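Soft Goods, Hard Problem: An Open Day at Kamdale

Handling Lab Puts Its Two-Arm Cells in Front of Visitors

The Kamdale handling lab occupies the rear half of a former packaging plant on the Flirkwood industrial park. Once a year it opens the floor to suppliers, customers and anyone else who registers in time. The program this year ran from nine to four and consisted of 5 stations, each with a fixed task, a screen showing the control software and an engineer to answer questions.

There were no humanoids and no dancing. Most of what Kamdale does concerns one narrow question: how a robot should close its fingers on something when it does not know in advance how hard to squeeze.

Collecting the Grasps

The first station dealt with data. Kamdale trains its grasp models on recordings made by human operators, who drive the arms remotely through a task from start to finish. Each recording stores joint positions, gripper opening, motor current and camera images. The set on show that morning held 1,847 recordings, of which 64 had been set aside for testing and never used in training.

The engineer at the station spent most of her time on rejected recordings. An operator who hesitates over an object teaches the model to hesitate in the same place. The lab used to keep such runs and trim the pauses out by software, but the trimmed motion had jumps in it that the arms could not follow cleanly. Now the operator repeats the task. The target for the end of the year is 2,200 accepted runs, and the lab has stopped paying by the run to keep quality from slipping.

Visitors were allowed to try the remote controls for a few minutes each. The common error was closing the gripper too early, with the fingers still above the object. Depth is hard to judge on a flat monitor, and the trained operators watch shadows on the tabletop to compensate.

Rultisard and the Current Limit

Rultisard is the lab's name for its grip controller. It does not use a force sensor in the fingertips. It reads the current drawn by the gripper motor, compares it with the current expected for free motion and treats the difference as contact. Closing speed drops once contact is detected, and the fingers stop at a limit chosen for the class of object.

The method is cheap and adds no wiring at the fingertips. It is also coarse. Friction inside the gripper changes as the mechanism warms up, so the baseline has to be measured again several times a day. A visitor from a bakery supplier asked whether it would hold a croissant. The answer was that it would, at a setting that would also drop a full carton of milk.

Stems in a Vase

The station that drew the longest line was the flower task. The arm has to take a bouquet by the stems, carry it over the table and lower the stem ends into a vase with a round opening. Stems make a poor target. They shift against each other under pressure, leaves get between the fingers, and the bundle has no fixed center for the software to aim at.

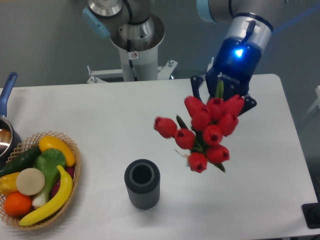 What the Haddad Test Measures

Results at all stations were scored by the Haddad test, an in-house procedure. It records three outcomes for each attempt: whether the object was lifted, whether it reached its destination and whether it was marked or bent on the way. An attempt that succeeds on the first two and fails on the third is logged as a failure. Several visitors thought this severe. The lab's position is that a customer packing produce would score it the same way.

The procedure leaves out cycle time. Kamdale says it will add a time limit in May, after the arms have been moved to new mounts and recalibrated. Until then the figures from one station should not be compared with those from another, and the handout given to visitors said so in bold type.

The final session covered maintenance: finger pad wear, cable routing at the wrist and the schedule for checking camera alignment. Pads are replaced on a fixed schedule even when they look sound. Registration for next year's open day will be handled through the Flirkwood park office.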